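# 差し込み式車止め「Kahraman」使用レビュー

Zenierの差し込み式車止めKahramanを、Busleyの搬入口と来客用駐車場の境に4本設置した。使用期間は5か月。それ以前はJumsteadの上下式を使っており、比較は主にこの機種に対するものになる。衝突試験の類は行っていない。日常の抜き差し、施錠、清掃、外観の変化に限って記す。

## 構成

支柱本体、地中に埋める外筒、施錠部、抜いたあとに開口をふさぐ蓋からなる。支柱はステンレス鋼管で、表面はヘアライン仕上げ。上端に反射テープが巻かれている。外筒は溶融亜鉛めっきの鋼製で、底に水抜き穴がある。施錠部は支柱の根元にあり、キーを回すと内部の爪が外筒の溝に掛かる。キーは全数共通の仕様を選んだ。個別キーも注文できるが、搬入のたびに鍵束から探すことになる。

付属の説明書は図面が中心で、文章は少ない。埋設深さ、砕石層の厚さ、コンクリートの養生についての指示は明確である。水抜き穴の下に砂利を入れる指示が図中の注記にしか書かれておらず、見落としやすい。施工業者には該当ページを印刷して渡したほうがよい。 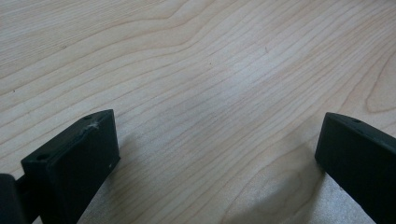

淡い色の木の天板。木目の線はやや濃い。

## 施工

外筒の天端は舗装面と同じ高さに仕上げる。当方の現場では舗装に勾配があり、1本だけ片側がわずかに出た。台車の車輪が当たると音がするが、通行に支障はない。Zenierは調整用のカラーを別売りしている。勾配のある場所では最初から注文しておくべきだった。

外筒と舗装の取り合いにはシール材を打った。説明書では任意扱いになっている。現在まで剥離は見られない。

支柱を立てた状態でのがたつきは、上端で25mmある。説明書の許容値には収まっているものの、Jumsteadの上下式より明らかに大きい。手で揺すれば動き、風では動かない。がたつきの原因は支柱と外筒の隙間で、これを詰めると砂が噛んだときに抜けなくなる。設計上の割り切りと理解している。

## 日常の操作

解錠、引き抜き、蓋の取り付けまでを一人でできる。支柱には引き上げ用の把手があり、使わないときは側面に倒れて収まる。把手の縁は面取りが甘く、素手では指に当たる。手袋の着用を前提とした作りである。

重さは機械式の上下機構がない分だけ軽い。ただし全重量を人が持ち上げるため、毎日何度も抜く場所には向かない。当方では搬入は午前9時までと決めており、抜くのは朝の一度である。この頻度なら負担は許容できる。

抜いた支柱の置き場所が要る。横に寝かせると転がるため、壁際に簡単な受けを作った。純正の収納ラックもあるが、価格の割に固定穴が少なく、採用しなかった。

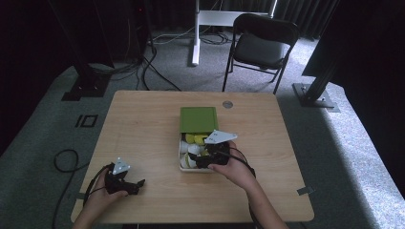
蓋の嵌合は良好である。乗用車が踏んでも外れず、跳ねる音もしない。一方、雨のあとに泥が縁に入ると開けにくくなる。工具を差し込む切り欠きが1か所しかなく、反対側からこじることができない。切り欠きを対角に設ければ解決する問題で、次の改良に期待したい。

## 施錠部

シリンダーにはゴムのカバーが付く。カバーの弾性は使用開始時と比べて大きく変わっていない。キーの回転は、砂が入ったときに重くなる。エアダスターで吹き、乾式の潤滑剤を少量差せば戻った。油性の潤滑剤は埃を集めるので使わないこと。

爪の掛かりは音で判断できる。ただし周囲がうるさいと聞き取れず、キーが抜けるかどうかで確認することになる。掛かっていない状態ではキーが抜けない構造で、この点は信頼している。Jumsteadの旧機は半掛かりでもキーが抜け、夜間に2回、支柱が下がったままになっていた。

## 排水と清掃

大雨のあとに外筒を覗いたところ、底に浅く水が残っていたが、翌朝にはなくなっていた。冬季の凍結については、設置地が温暖なため評価できない。寒冷地で使う場合は、砂利層を厚くできるか施工前に確認すること。

清掃は月に一度、外筒の内側を長柄のブラシで払い、落ち葉と砂を取り出す。専用の掃除具はない。底まで手は届かないので、吸引ノズルを延長できる掃除機があると早い。

ステンレスの表面には、地際に薄い茶色の点が出た。中性洗剤で落ち、地金に痕は残っていない。もらい錆と見ている。

## 評価

| 項目 | 所見 |
|---|---|
| 施工性 | 良。勾配地ではカラーが必要 |
| 操作性 | 可。低頻度の抜き差し向き |
| 施錠 | 良。半掛かりが起きにくい |
| がたつき | やや大きい |
| 蓋 | 良。切り欠きの位置に難 |
| 保守 | 容易 |

搬入口のように開ける時間が決まっている場所では推奨できる。一日に何度も開閉する門や、担当者が頻繁に替わる場所であれば、上下式を選ぶほうがよい。

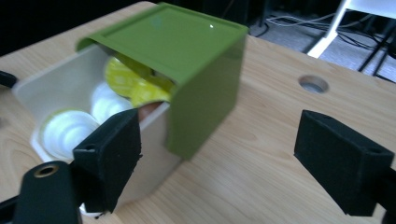 読者から、同じ機種を商店街の入口で使っているが、共通キーの管理が一番の問題になっているとの指摘があった。鍵を持つ店が多く、最後に施錠した者がわからなくなるため、支柱ごとの個別キーに替え、保管箱に貸出簿を付けたという。シリンダーの交換は支柱を外筒から抜いた状態で行い、特殊な工具は要らなかったとのこと。また、がたつきについては、外筒の内側に樹脂のスペーサーを貼ると減るが、夏場に支柱が抜けにくくなり、結局はがしたそうである。

当方でもスペーサーの追加は見送る。キーについては使用者が限られているので、当面は共通のまま運用する。反射テープの端が1本で浮き始めており、貼り替え用の品番をZenierに照会している。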